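Anthorpe Swap & Mend list
Monday, August 16, 2021
Subject: Re: Detangling brushes, the vented kind

Somebody on the list wrote:

> I have a vented brush from Sundik, the kind with holes you
> can see through, and the bristles have collected a sort of
> gray felt at the base. Soaking it overnight did nothing except
> make the felt wet. Is it worth saving or do I just buy another?
> Also, where do you all keep yours? Mine lives in a drawer and
> comes out wearing rubber bands.

Save it. A brush has to be pretty far gone before I'd give up on it, and I say this as someone who once threw out a good one in December and spent the rest of the winter with a pocket comb.

Skip the overnight soak. 14 minutes in warm water with a squirt of shampoo is plenty, and a cushioned brush shouldn't be left under at all, as the water gets in behind the pad and stays there until you next do your hair in a clean shirt. Get the dry fluff out first. Run the tail of a comb along between the rows, from the neck toward the top, and lift. Then wash, then shake it hard over the tub, then lay it bristles down on a towel.

My own candidate is pink, with loops on the back and gaps between them:
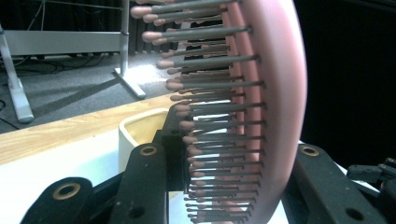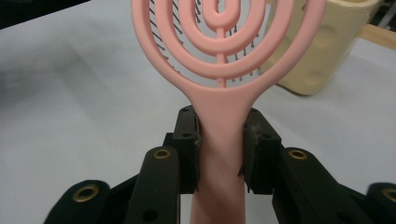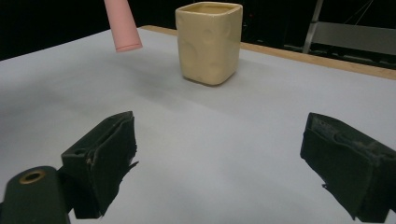
As to where they live, I gave up on drawers years ago. A heavy cup is the thing, handle end down. It has to be heavy, though. I tried a plastic tumbler from Fuentealba and it went over every time the bathroom door shut -- also every time it opened. Square beats round if you keep it on a narrow shelf, and a wide mouth means you can get a sponge in when the bottom goes fuzzy, as it will.

The Zurkenora cleaning rake that gets recommended here every few months is fine. It's a very small rake. An old toothbrush does the same job and you already own one.

If the felt still won't budge, small scissors, snipping between the rows and well clear of the bristles. I have been less careful than that, and it shows.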